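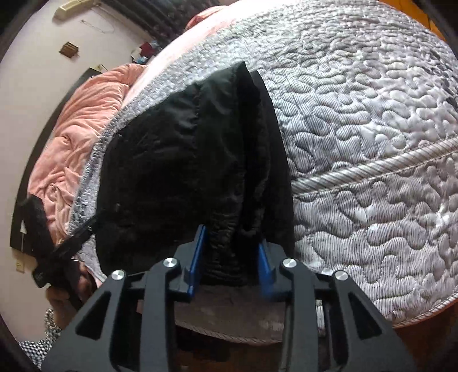 The left gripper lagged: a timing fault in our garment folding project

By Marisol Llanos
January 26, 2026

Our group's project for the automation module at Pirkcombe was to teach a two-armed robot to fold clothes on a bed. We did this by folding them ourselves with a pair of hand-held grippers, one in each hand, and recording every movement. The recordings were then used to train the arms in the lab. We called the software Pralura.

We planned 100 recorded folds and we got them. The trouble started when we ran the first trained version on the robot.

What went wrong

The right arm did what we expected. The left arm moved to the correct place on the cloth but closed its jaws late, after it had already begun to lift. With thin fabric it came up with nothing. With padded fabric it caught the edge, dragged it sideways and pulled against the other arm. On the third run the arms pulled so hard against each other that the left wrist tripped its force limit and the whole system stopped. No one was hurt, as we were all behind the line, but the mounting plate on that wrist was bent and had to be replaced.

We first blamed the training, and I spent most of a week changing settings that had nothing to do with it.

Finding the cause

I went back to the raw recordings and plotted the jaw opening for each gripper against the position of the hand. On the right gripper the two lines matched. On the left gripper the jaw opening was 400 milliseconds behind. It was the same in every file I checked.

The two grippers each have their own small logger. We had swapped the left one for a spare from Drindlow before recording began, and the spare had older software on it. It stamped the jaw reading when it was written to the card, and our other logger stamped it when it was measured. The robot had learned the delay along with everything else.
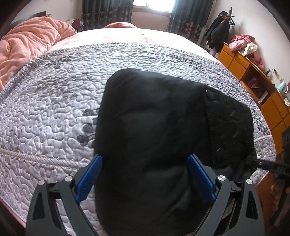
Folded black garment on the quilted bedspread, jaws open.

What we changed

Both loggers now run the same version. Before each session we open and close both grippers together 5 times and check that the readings line up. I wrote a script to shift the old left-hand readings back, so we did not have to record the folds again. The force limit on both wrists has been lowered for first runs of any new version.

After retraining, the left arm closed on time in all the runs we had left. Padded clothes are still the worst to fold. They spring open when the jaws let go, and that is a separate problem which we plan to look at in February.

We should have compared the two loggers before the first session. It would have taken one afternoon.

Shared 3 times

Comments

Bråten: Did you check whether the delay stayed constant over a long recording? Ours drifted on older loggers and a fixed shift wasn't enough.

Marisol Llanos: I compared the start and end of the longest files and it was the same. I haven't tested anything longer than one fold.

workshop_bench2: Good write-up. Please put the bent plate in the fault book as well, it isn't in there yet.

tk: Could you share the script? We have the same spare.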